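Rorkdale Open Day Recordings: README

Version 2. Data from the open day at the Rorkdale site, Sat 8 June. Replaces the January pilot release, which should no longer be used for training.

1. Summary

The set contains 1,389 episodes of household manipulation recorded with hand-held grippers during public demonstration sessions. Visitors and staff operated the grippers in furnished rooms. Each episode is one attempt at one task, from the start tone to the stop tone. Failed attempts are kept and labeled as such.

Tasks fall under two headings: bed (flatten a sheet, move small objects off the bedding, fold a towel on the mattress) and laundry (sort clothing, load a basket, carry a basket between surfaces). Task names are listed in tasks.csv. Two tasks from the pilot, pillow insertion and zipper closing, were dropped after most visitors ran past the time limit.

2. Recording setup

The hand-held unit is the Revik two-finger gripper with the curved finger set. Video comes from a wide-angle camera mounted on the tool and looking out over the fingers. Straight lines bend strongly near the borders of the image. Calibration files are in calib/, one per unit. Use the file that matches the unit field in the episode header; swapping them gives poses that look plausible and are wrong.

Frame rate is 30 per second. Finger opening is logged at the same rate and written as a fraction, where 0 is closed and 1 is fully open. Timestamps are taken on the tool and corrected against the room clock once per session.

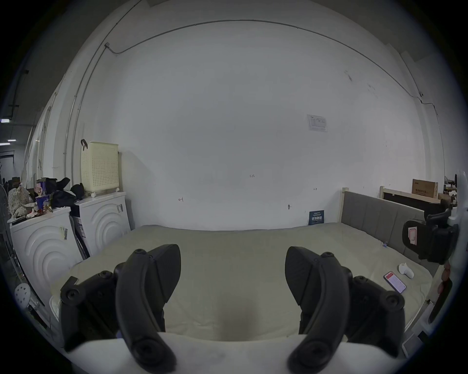
Furnishings and loose items were left as the rooms are normally used. Personal objects, packaging, signs and appliances therefore appear in many episodes and have no entry in the object list unless a task refers to them. Anyone training a detector on this material should treat the object list as incomplete.

3. Session format

Each visitor group received a short talk, watched one staff demonstration, and then took turns with the gripper. The staff demonstration is stored with operator = staff. Visitor turns are stored with operator = visitor and carry no name, age or other personal field. The first turn of every visitor is flagged as practice. Practice turns are included in the totals and can be filtered out with practice = 0.

Rooms were not reset to an exact layout between turns. Staff returned the task objects to their approximate start area and left the rest alone.

4. Labels

Labels were written by Clandier from the video and the finger log. A label gives task, start, end, outcome (done, partial, failed) and contact events. There are 3,336 contact events in total. Of these, 2,957 were confirmed by a second labeler. The remainder carry confirmed = 0, mostly contacts with dark cloth where the fingertip is hard to separate from the fabric.

Outcome labels apply to the task as written on the card. A towel folded neatly along the wrong edge counts as partial.

5. Known problems

Screens and printed notices may be legible in full-resolution video. A blurred copy is supplied in video_public/ and is the only copy cleared for redistribution.

Audio was removed. The start and stop tones survive as time marks in the header.

Several visitors held the gripper rotated by a quarter turn. Orientation is correct in the pose log, but the video has not been rotated to match.

Finger opening drifts slightly over long sessions. The Åberg correction script (tools/drift.py) rescales each session using its own closed and open limits. It has to be run before the contact events are compared across sessions.

6. Use

Research and teaching use only. Keep this file with any copy of the data, and give the version number in reports. Corrections to labels go through the issue tracker, one episode per issue, with the episode ID in the title.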